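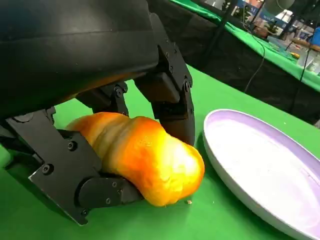
How I freeze dinner rolls so they still taste fresh

I bake a double batch of rolls most Sundays, and there are only three of us at home, so a good chunk of them goes in the freezer. It took me a while to get this right (I've eaten some sad, icy rolls), but the method is really simple.

What you need: rolls, plastic wrap, freezer bags, a marker and a baking sheet that fits in your freezer.

Step 1. Let the rolls cool all the way. I mean it! If there's any heat left in the middle, you get steam in the bag, and steam turns into frost. I give mine 2 hours on a rack and go do something else.

Step 2. Set them on the baking sheet, not touching, and slide the whole thing into the freezer until they're firm. I used to skip this and ended up prying apart one giant lump of bread with a butter knife.

Step 3. Wrap each roll snugly in plastic, then bag them up and squeeze out as much air as you can. I use the thick Sekovo bags, but any decent freezer bag will do. Write the month on the front. You think you'll remember. You won't.

Step 4. To thaw, unwrap a roll and leave it on the counter under a clean towel for an hour or so. Then wrap it in foil and warm it at 300 degrees for ten minutes. If you like a crustier top, open the foil for the last couple of minutes.

I try to eat ours within two months. They're safe after that, just a bit dry, and those are the ones I tear up for stuffing or bread pudding.

One more thing: rolls with a filling or a glaze don't do as well this way, so freeze those plain and add the sticky stuff after you've warmed them up.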